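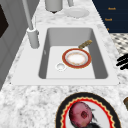
I caught Hrefna Stougaard on the phone a few days before her new EP, Calldale, goes out on the Nendside label, and she'd been up until four fixing a hi-hat. "One hi-hat!" she said. "I moved it, hated it, moved it back." If you've heard her older stuff you'll know she likes things fast, so I had to ask about the opener, which crawls along at 82 BPM and has barely any drums for the first two minutes. "I was worn out," she told me. "I'd played nothing but jungle for a year and I wanted to hear the bass again."

My favorite is Katura, the one with Branwen Price singing on it – well, humming mostly. 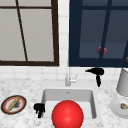

Branwen sent over nine takes and Hrefna kept the first, breathing and all. "You can hear her put her headphones down at the end. I love that bit." There's a Tùng Thái remix too, a proper rattling thing that I've played far too many times this week, and a vinyl run of 69 copies that I fully expect to miss (again). As for shows, she's got one booked in May and she's already nervous. "I have to learn how to play the slow ones live," she said. "I haven't started."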